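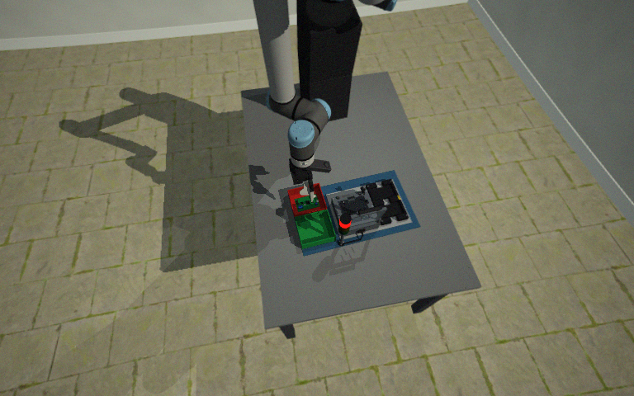
Visit report: Anside newsroom open day, Tue 22 December

Access was by the side entrance in groups of 12. Stella Minja, political editor, explained how a statement from the council press office is logged, checked against the minutes and passed to the desk. Two sources are required before publication. Anonymous quotes need written approval from the editor. 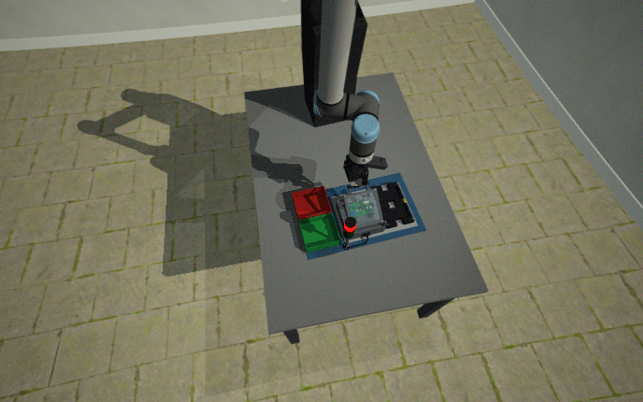 Robot arm over a grey table, rendered view

The corrections log was open for inspection. Entries are kept for 90 days on the front page of the site, then archived. Musyoka Ogola took questions on the Mrema by-election coverage and conceded that the turnout figure had been wrong in the first edition.
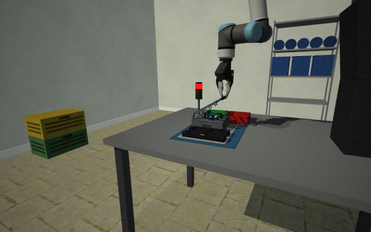 Arm and gripper, with stone paving below

Lobby briefings were covered last. The paper attends three a week and names the spokesman where the terms allow it. 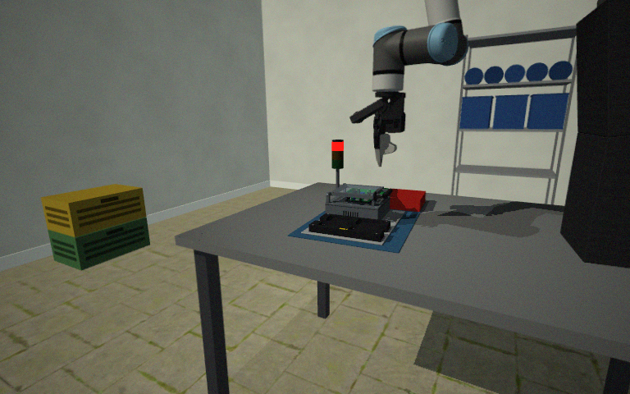
Terms are recorded on the same sheet as the notes. The next open day is in March, and places are booked through the front desk.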